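61 shares | 2 comments

Section 4: Sorting a Mixed Box of Parts

Now the fun bit! With the Duvover sorting tray clipped together, you're ready to fill it.

1. Tip out a small pile and spread it flat.
2. Pull the biggest pieces first (they go fast, and the pile shrinks right away).
3. Sort by color, then by shape.

Note: The tray holds up to 40 small parts per cup.

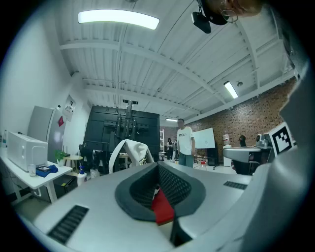 Fig. 4. Flat red piece, with a small white and black one close by.

4. Snap the lid on, starting at the hinge side.
5. Write the color on the label strip and slide it in.

CAUTION: Small parts are a choking hazard. Keep the tray away from young children.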